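Inicio > Boletín > Laboratorios > Manipulación bimanual

Comparación de pinzas en la célula de dos brazos

El laboratorio de manipulación de Vorkstead ha completado la primera fase de su ensayo comparativo de pinzas para tareas con objetos pequeños. El trabajo se ha desarrollado con dos brazos montados sobre un mismo carril de aluminio, enfrentados por encima de una superficie clara, y ha consistido en medir el comportamiento de dos juegos de dedos: los Drotton, de serie, y los Grasik, de perfil más estrecho. 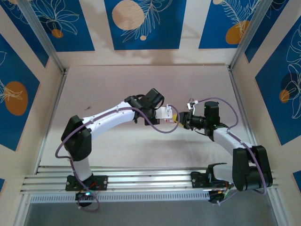 Se registraron 385 intentos, repartidos entre ambos juegos y ejecutados con el mismo controlador. De ellos, 147 correspondieron a la entrega de piezas de un brazo a otro, la operación que mayores dificultades había planteado en los ensayos preliminares. Los dedos Grasik ofrecieron mejores resultados en el agarre de piezas planas; los Drotton toleraron mejor los errores de alineación entre las muñecas. El equipo señala que la diferencia se reduce de forma apreciable cuando se limita la velocidad de aproximación – un ajuste que no figuraba en el protocolo inicial y que se incorporará en adelante.

La segunda parte del programa se dedica a objetos de uso cotidiano, entre ellos un candado de latón y su llave. La orientación de la llave antes del agarre condiciona en gran medida el resto de la maniobra, por lo que se ha fijado un conjunto de cinco posiciones de partida, comunes a todas las configuraciones. 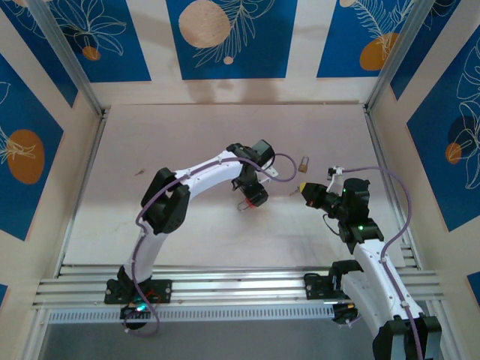
En cuanto al guiado de los cables, se mantiene el recorrido exterior a lo largo de los brazos. Queda pendiente la comparación del controlador actual con la unidad Chung, cuya instalación está prevista para el mes de julio. Hasta entonces no se modificará la posición de las bases sobre el carril, a fin de que las series sean comparables.

Los grupos interesados en consultar los registros pueden solicitarlos a la secretaría del laboratorio, con indicación del uso previsto.

Compartido 141 veces · 5 comentarios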